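Notes for Tresbridge talk, 2 Jul 2025

Open with the sleep diary. Hands up who slept badly last night. Wait for it. Don't fill the silence.

Survey: 734 replies, mostly Tresbridge, a few from Drarnport. Main gripe is waking too hot, then too cold. Street lights next. Skip the chart if runing late.

Bedtime vs getting-up time. Say fix the getting-up time first. Same at weekends (groans here, let them).

Tea and coffee. Last cup after lunch. Don't get dragged into decaf again like in April.

Bedding. Layers beat one thick duvet, easier to kick one off half asleep. Sheet, light blanket, something fleecy on top if the room's cold.

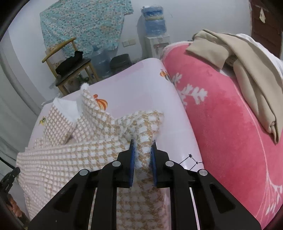 Couples: two single covers, one bed. Always gets a laugh, then people write it down.

Awake at night - get up after a bit, dull book, low lamp. No clock watching. Phone stays in teh kitchen.

Questions, 10 mins. Diary sheets by the door.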